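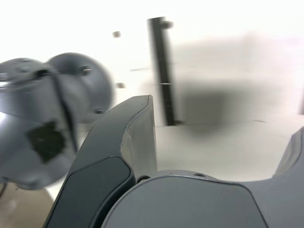
Muresura Cubes, version 2
Data card and notes for use

Contents
The collection holds 2555 colour stills of one small building task. There are three wooden cubes, a red one, a yellow one and a green one, and there is a white table with a black square marked on it. The task is to bring cubes into the square and to make a stack there. The stills are grouped in 200 rounds, and each round has its own folder.

Name and place
Muresura is the name of the collection only. The table is in our workroom in Edthorpe. Version 1 was made in August on a different table, which had a grey top, and the two versions should not be mixed in one folder.

The table
The top is white and it is well used. It has scuffs, small dark holes and brown specks, and we did not clean them away in the files. If you sort the stills by colour, please remember that a speck is not a cube. A narrow black strip runs on the table to the left of the square. It belongs to the layout, but no cube has to be placed on it. 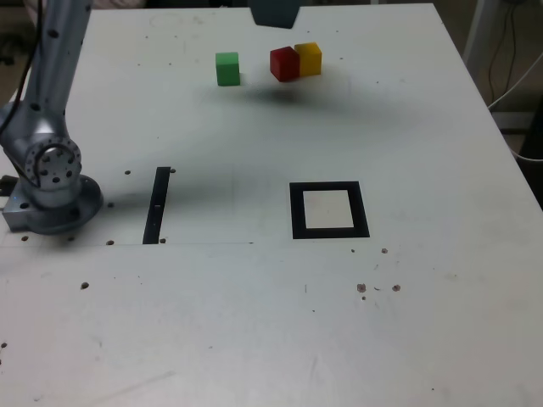
One user of version 1 wrote to us that red and yellow should have separate labels even when the cubes touch, as he had lost much time in cutting them apart by hand. We agree with this remark. In version 2 every cube has its own line in the label file, also when two of them stand side by side.

Words used in the labels
apart: the cube has no contact with another cube.
touching: two cubes meet on a side face, both standing on the table.
held: the cube is gripped.
on top: the cube rests on another cube.
inside: the whole bottom face is within the black outline. For an upper cube, we look at the cube under it.
outside: all other positions on the table.
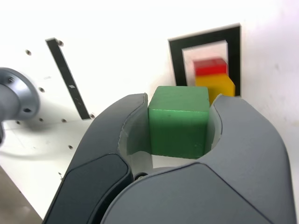
A held cube gets neither "inside" nor "outside", also when it is just above the table. This was a long discussion with us - in version 1 such cubes were marked "outside", and the totals for the square became wrong.

The cubes are of solid colour, and they are not new. The edges of the green one are a little soft and it has small scuffs on the front. We did not repaint it between rounds. Shadows on the table are soft and grey, and they are never labelled.

The stack
A stack of two cubes inside the square is enough to be labelled "built". The order of colours is free, but it is always written from the bottom to the top, so "red, yellow" means that yellow is the upper one.

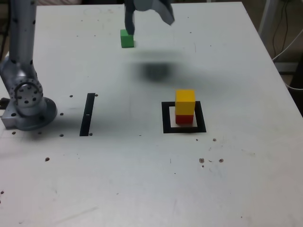 The third cube may stay where it is, and its place is still recorded. Please do not read a cube outside the square as a mistake.

Files
Each folder has the stills and one label file in plain text, called Teltomen after the old name of our format. The lines are in the order red, yellow, green.

Known problems
In 10 rounds the label file has "touching" where a very thin gap may exist between the cubes. We left these as they are and listed them in gaps.txt.

Last change to this card: 2 Feb 2022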